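Flindorell Robotics Club — members list
Subject: Re: Drawer task, state of the gripper, and who has the good tape
Date: February 2025

On the members list, the build group wrote:

> Could someone on the drawer team tell us where things stand before we order parts? The
> regional form wants a paragraph on "end effector design" and at present we have the
> word "fuzzy." Also, are we still doing the cabinet, or did we go back to cups? The
> last message on this list about it said both.

We are doing the cabinet. We were always doing the cabinet, except for two meetings when we were doing cups, and I would like those struck from the record.

For the form: the gripper has two parallel fingers, covered in a soft dark fabric-like layer, with a cutout window partway along each one and black tape over the tips. The windows were meant to save weight. I don't think anyone weighed it before or after, so please write "reduced mass" and move along. The covering is there so that we don't scratch the furniture, a promise we made in writing to get the room. It has started to fray along the inside where the fingers meet, and the tape has begun to wrinkle and lift. If your paragraph needs a technical term for this, I suggest "compliant."

Where the task stands. The arm is supposed to open the drawer, take out one item, put it down on the floor and shut the drawer again. Opening goes well. Taking out the item goes well if the item is one of the things we practiced with. Shutting the drawer is a matter of opinion. The arm pushes until it decides the drawer is closed, and it is an optimist. Our best streak is seven full runs without a human hand coming in from the side, and I'll admit that two of those had a foot in them.

The ribbed fronts are harder than the flat panel we trained on last semester. The fingertips catch on the slats on the way down, and the wrist camera sees a lot of vertical lines that all look alike, so it gets ideas about where the edge is. Afternoon sun makes this worse. If you are recording episodes, write down in the log whether the sun was on the floor. We now have 3794 recorded episodes and no way to sort the bright ones from the dull ones except by looking, and I am not volunteering.

Things I need from people:

Whoever has the good tape, bring it back. What's on the tips now is the shiny kind, and it slides on the drawer front like a kid in socks.

Please stop storing things in the task drawer. It is the test object. It is not a shelf.

Cables. I know we voted to tie them down. I was there, it passed easily, and I have seen the floor since. Run them along the wall or at least keep them out of the arm's reach.

The Trurklow people have asked for our finger drawings. I said yes, on condition that they send us theirs, and they sent a very nice logo.

On naming: the robot is entered as "Romance" because someone filled in the form in a hurry, and the deadline for changing it has passed. The judges will announce it out loud. Prepare yourselves.

One question for the whole list before we spend the Sotiropoulos grant money. There is enough left for some 5 sets of new fingers or one decent force sensor. I lean toward the sensor, which might teach the thing what "shut" feels like, but I've been wrong before — see cups.

How it looked on the floor when I left:
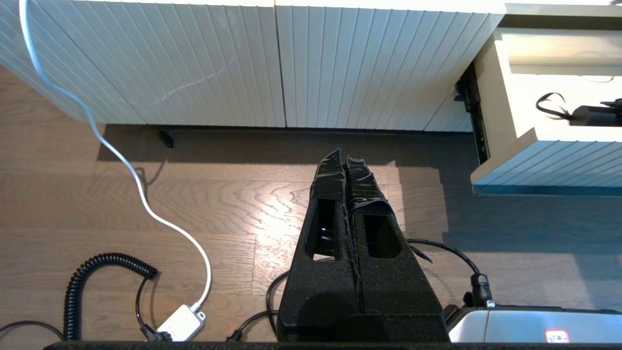 build group: Thanks, that's enough for the paragraph, and "compliant" is going in. We vote for the fingers. A sensor will only tell us more precisely that the drawer is still open, and we can't calibrate one before the regional anyway. Send the cutout measurements tonight if you have them and we'll start printing a spare pair either way. The good tape may be in our box. We'll look.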